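Narkimow Chamber Music Week: Ticket and Venue FAQ

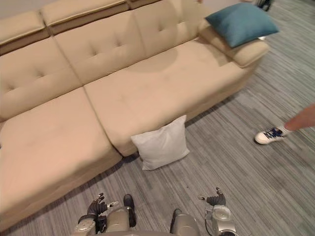 Answers apply to all evening concerts in the October series. Terms for the Friday matinee are printed on the matinee ticket.

When do doors open?
The foyer opens at 6:30 p.m. and the hall at 7:10 p.m. Concerts start at 7:30 p.m.

How many seats are there?
The hall seats 400. Rows A to D are sold with the series pass first and released for single sale ten days before each concert.

What happens if I arrive late?
Latecomers are admitted at the first break between works. For the song cycle evening with Hildegard Wiegand there is no break and no late admission. Tickets for that evening are not refunded on grounds of lateness.

Can I exchange a ticket?
Yes, up to 4 p.m. on the day before the concert, for another date in the same price group. Exchanges into a higher price group are charged the difference. Exchanges into a lower group are not credited.

Is there an intermission?
The two string quartet programs and the piano recital by Mitiku Chala have one intermission of 20 minutes. The running time of each concert is given on its program page and does not include encores.

Are programs and song texts included?
A printed program is included with every ticket. Song texts with English translations by Hiwot Alemneh are handed out at the hall doors. Please turn pages between songs.

What if a performer cancels?
The series may replace a performer or change the order of works. Tickets remain valid in both cases. If a concert is canceled outright, the face value is returned to the card used for purchase. Booking fees are not returned.

May I record the concert?
No. Audio, video and flash photography are not permitted during the music. Several evenings are recorded by Metico for later broadcast, and microphones stand in the left aisle on those dates.

Where do I send access requests?
Write to Feven Nigatu at the box office when booking. Wheelchair spaces are in row M and include one companion seat at no charge.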